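Workshop Notes: Sorting Blocks and a Maple Work Board

The Endau workshop group has finished the drawings for its shape-sorting set and is releasing them to members with this issue. The set consists of 3D-printed blocks in plain solid shapes, printed in red, yellow, green and blue. Rebecca Villa prepared the models. Birdie Haverford built the work board.

Blocks

Shapes in the current release are cube, cylinder, hexagonal prism, star and heart. All have flat ends and stand upright without support. The star and heart are straight extrusions of a flat outline, so either can be scaled in height without redrawing the profile. Color is not tied to shape. The star file, for instance, is meant to be printed in both green and red, which allows the same blocks to be sorted by color or by outline.

Print files are in the Gidgate folder, revision 16. Members who downloaded the set in January should replace the heart file; the earlier one had a rounded tip that made its direction hard to read from above. Surface texture on the end faces varies with printer settings and does not affect use.

Board

The board is maple, three wide planks joined edge to edge, and is 400 mm deep. It lies flat on the blue perforated table and is bolted down near the front corners. Round black bolt heads were chosen to keep the front free of sharp corners. Boards with strongly figured grain are acceptable provided the face is flat. Seams should be checked with a straightedge before the finish is applied.
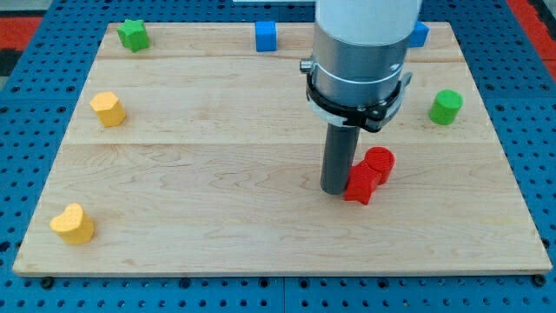 Printing and materials

A full set takes 21 hours on the Strazds printer at the standard layer setting. Total filament is 283 g across the four colors. Print one color per run and group the shapes on the bed by height.

Spools are kept on the Lallex shelf. Return part spools with the loose end clipped and write the remaining weight on the label. Corrections to the drawings go to Rebecca Villa, and questions on board stock to Birdie Haverford.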